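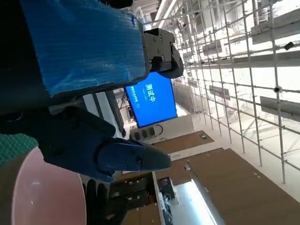 Can I run for town council in Layug if I only moved here in March? I'm so excited about this! I've already started thinking about yard signs, and I'd love that blue corrugated plastic for them.

Kenneth Tolentino

Erlinda Ambrosio
Go for it! Ask the town clerk about the residency rule first, though. I got 336 votes my first run and lost by 16, best spring of my life!

Janelle Umali
depends on the town. Wadia wants a full year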